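Chapter 6
Looking After a Two-Arm Cell

What you will learn in this chapter
How to inspect a tabletop cell before power goes on
How to route and secure cables on a moving arm
How to set the home position and check it
How to keep a service log that the next person can use

Most people come to robots through programming, and that is a fine way in. But spend a month with a real cell and you will find that a good share of your time goes to bolts, cables and cleaning. I happen to love this part of the work! You get to know a machine with your hands, and after a while you can spot a tired cable or a creeping base plate from across the room.

In this chapter we stay with a single cell, the one we call Shim. It has two arms on one tabletop, with base plates at the front and an aluminum frame around the work area. The arms reach into the same space, so a small fault on one side can quickly become a problem for both.
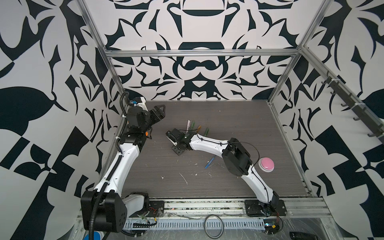 Start every inspection at the base and work outward. A base plate that shifts by the width of a pencil line will throw off every position you have taught the arm, and no amount of adjusting at the gripper will put that right. Try each bolt with the correct key. If one turns, write it down before you tighten it. Then take hold of the first link, with the power off, and push gently from side to side. You are feeling for play between the plate and the rail.

Next come the cables. Move the arm by hand through its whole reach and watch the cable the entire time - not the gripper, which is where your eyes will want to go. A cable needs enough slack at the elbow to follow the joint when it is fully bent, and little enough that the loop can't catch on the other arm. On Shim we log 700 hours between cable changes. Your own cell may need a shorter interval, and your log will tell you.

Wipe the tabletop last. Dust and flakes fall out of the work as you go, and if you clean first you will only have to do it again. Use a dry brush, then a damp cloth, and keep both well away from any exposed board.

6.1 Setting the Home Position

Home is the pose an arm returns to before and after each job. In a shared space the two homes have to be chosen together. Set the first arm, run it home from several different starting points, and only then bring in the second. Run both at low speed for 100 cycles. It sounds like a lot, but it goes by quickly, and it is a real pleasure to watch two arms pass each other cleanly again and again.

Keep a hand near the stop control throughout. If you hear a new sound, stop and find it. At Pralard, where I learned this trade, a faint click turned up at cycle 136 of a longer test and led us straight to a cracked cable clip. 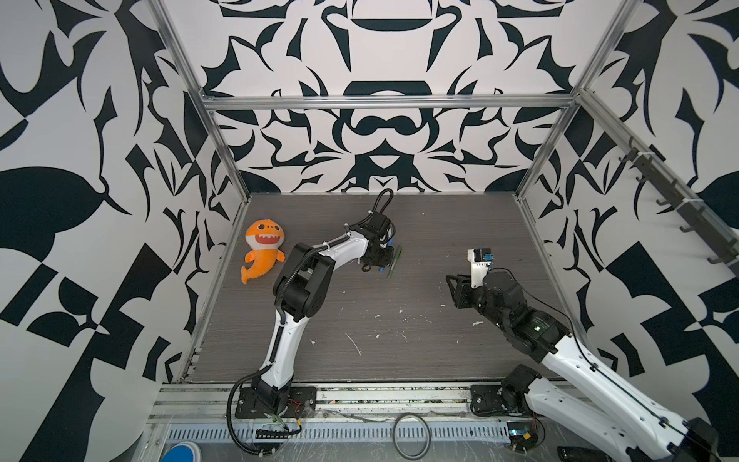
Chapter 6 written by Si-woo Ji
Exercises and service tables by Haris Jatoi

Before going further, open your log and make the first entry. Give the cell's name, the hours on the counter and what you found, in that order. A line such as "Shim, 646 hours, left base bolt turned slightly, tightened" is plenty. Write it while you are still standing at the cell, with the key in your other hand if need be.

Section 6.2 takes up the gripper: how to check that the fingers close evenly, when to replace the pads, and how to test grip on thin objects such as pens. You will need a set of hex keys, a soft brush and the blank service table at the back of the book.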